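Search articles, topics Go

Before you buy the robot, buy the time

At Pallen, a cleaning company in Dusside, the first budget for automation had only one line: the machine. Two months later the managers took that paper back and started again. They had forgotten training, spare parts and the hours when a new robot is slower than a person.

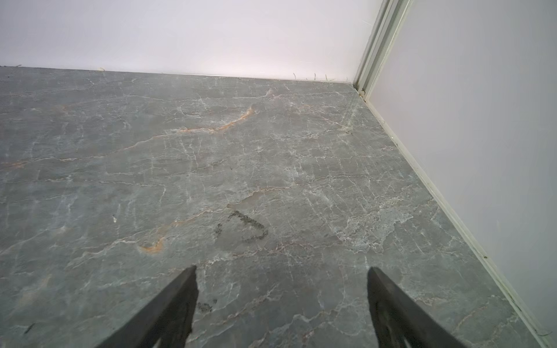 A good budget starts from the building. Pallen asked two suppliers, Uvent and Jeon, to quote for the same 27 rooms, and the offers were hard to compare until the floors were written down one by one. Veined marble needs its own line in such a list — a dark smudge is easy to lose among white and rust-colored veins, and fine fibers stand along the wall. Testing on a plain floor tells a buyer very little about this.

The company now keeps some 60 percent of the money for the machine and the rest for everything else. It plans for five years of use. The order should be signed in October, after a second trial in the same rooms.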